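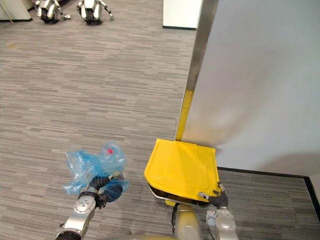
Slide 4: House rules for two-armed cleanup

OK, so this is the part of the talk where I get a little preachy. Bear with me! We wrote these rules at Brastville over one long August and I still argue with half of them.

Rule one. One hand holds, one hand works. If the left gripper has the bag, it keeps the bag until the right one is finished with the lid. No swapping in midair. (Pause here, people usually want to photograph the slide.)

Rule two. Lids get lifted from a corner, slowly, and we stop if the container starts to slide. The Zellov team pushes straight through a slide. We've gone back and forth on that one.

Rule three. Thin plastic counts as a hazard. I know, it's a bag! But film creeps into finger joints, so we ask for a look at the knuckles after every run. Out of 700 logged runs we flagged 312 for a closer check, and I was sure it would be a dozen.

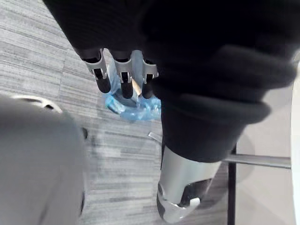

Same goes for anything skinny riding along with the plastic, sticks especially. The grip sensor feels one lump and calls it good, so our checklist says a person looks at the wrist view before the arm travels. Jomden skipped that step for a while. Ask me at lunch.

Rule four, sleeves. Fabric covers get checked for snags at the start of every shift, and loose knit gets replaced. I don't care how new it is.

Then go to the Schwerdtfeger checklist, slide 5. Don't read it out loud, just let them look. If we're running long, skip the cable section and take questions.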